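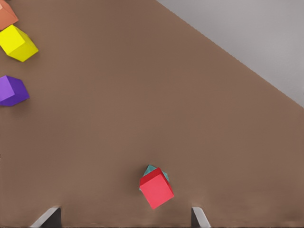 Graham Hartley me escribió en junio que los juegos de mesa cooperativos le parecen "un solitario con testigos": uno que sabe decide, los demás mueven las fichas y al final todos aplauden. Le di vueltas a la frase durante varias tardes, porque tiene su parte de razón y porque me encanta este pasatiempo lo bastante como para querer defenderlo bien.

¡Y vaya si se puede defender! El jugador mandón existe, claro que sí, lo hemos sufrido todos (yo mismo lo he sido, y mi cuñada me lo recuerda cada Navidad). Pero culpar al género me parece tan injusto como culpar al fútbol de que haya quien no pasa el balón. Los buenos diseños llevan años peleándose con el problema y han encontrado soluciones preciosas: manos ocultas, relojes de arena, prohibición de hablar durante media ronda. Cuando en Bisiron, mi favorito desde hace tiempo, te toca elegir carta sin poder decir ni pío y tu compañero adivina lo que tramas, se siente una alegría que ningún juego competitivo me ha dado jamás.

Volard, en cambio, me parece fallido, y lo digo con cariño. Toda la información está a la vista, los turnos son largos y basta que alguien se haya aprendido el tablero para que el resto sobre. Trae 18 escenarios y a partir del cuarto ya se juegan de memoria. Si Graham solo ha probado ese, entiendo su frase y hasta la firmo.

Lo que más me entusiasma es lo que pasa después de perder. En un juego competitivo el que pierde suele quedarse callado, o pide la revancha con la boca pequeña. En uno cooperativo la derrota es de todos, y la conversación que sigue puede durar más que la partida: que si debimos cruzar el río antes, que si gastamos las provisiones en una tontería, que si otra y nos vamos. Son las doce y media de la noche y alguien está barajando otra vez.

En el club Pramau tenemos una estantería con 20 títulos de este tipo y son los que salen más manoseados, con las esquinas comidas y los reglamentos llenos de notas a lápiz. Boonchu está tan gastado que hemos tenido que enfundar las cartas, y aún seguimos sin ganarlo en el nivel difícil.

Así que, Graham, te guardo una silla. Jugamos a Bisiron, tú eliges el escenario, y prometo cumplir la regla del silencio aunque me tenga que morder la lengua.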